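A morning at the Drimeso herb works in Ollomgate

Drimeso has made herbal tinctures, salves and teas in Ollomgate for two generations. The company opens its doors to practitioners and shop owners each June, and this year I went along. The visit started at 9 a.m. with coffee in the front office and a sign-in sheet. There were 12 of us, mostly people who run small health food stores, plus a couple of herbalists in private practice.
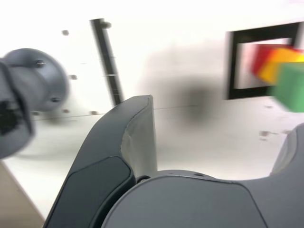
Tyra Tangen
Contributing writer, Herbal Trade Notes

Our guide was Aslak Strand, the production manager. He handed out hairnets and shoe covers and took us first to the drying rooms. Drimeso grows part of its own calendula and lemon balm on land behind the plant. The rest comes in dried from Van Dijk, a grower and wholesaler the company has bought from for 19 years. Sacks are held in a separate store until a sample has been checked for smell, color and moisture. A sack that fails goes back on the next truck.

The smell in the drying rooms is strong, mostly mint on the day we were there. Strand said they dry flowers and leaves at different temperatures and never share a room between valerian root and anything else. One shop owner asked if they irradiate their herbs. They don't. Teas are steam treated, and tinctures rely on the alcohol.

The tincture room is smaller than I expected. Herbs are chopped, weighed and left to soak in alcohol and water for 4 weeks, and the tanks are stirred once a day. After pressing, the liquid is filtered and rested before bottling. Every tank has a card with the plant name, the supplier, the date and the initials of whoever weighed it. Strand let us read through a few of the cards. Corrections are crossed out with a single line and signed, and you can still read what was there before.

We tasted the echinacea and the dandelion. The dandelion was very bitter. A herbalist in the group wanted to know why the label gives a ratio of herb to liquid but no figure for active compounds. Strand's answer was that they test for identity and contamination on every batch, but they only test strength on three products so far. He would like to do more and said the cost is the problem.

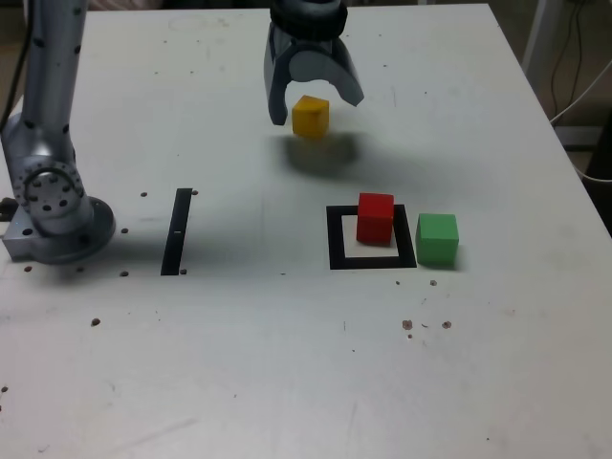

Ollomgate, June.

Salves are made on the other side of the hallway, in beeswax and sunflower oil. The best seller is Jinitz, a calendula salve sold in tins. It is poured in the mornings only, so the tins can set before they are lidded in the afternoon. Some of the group bought a few at the staff price, which was decent. The company is careful about what it claims for it. The leaflet says it is for dry skin and stops there.

Lunch was soup and bread in the canteen, followed by questions about ordering. The minimum order for small shops has gone down to 2 cases, mixed if you like, and the loose teas now come in paper bags with a tear strip. Several people complained about late deliveries over the winter. Strand took notes and said a second carrier had been added for the northern routes.

I would have liked to see the test lab, but it was closed to visitors that day. Practitioners who want to go next year can ask to be put on the list through the sales office. Wear flat shoes, as the floor in the pressing area is sloped. Parking is behind the building, past the loading dock.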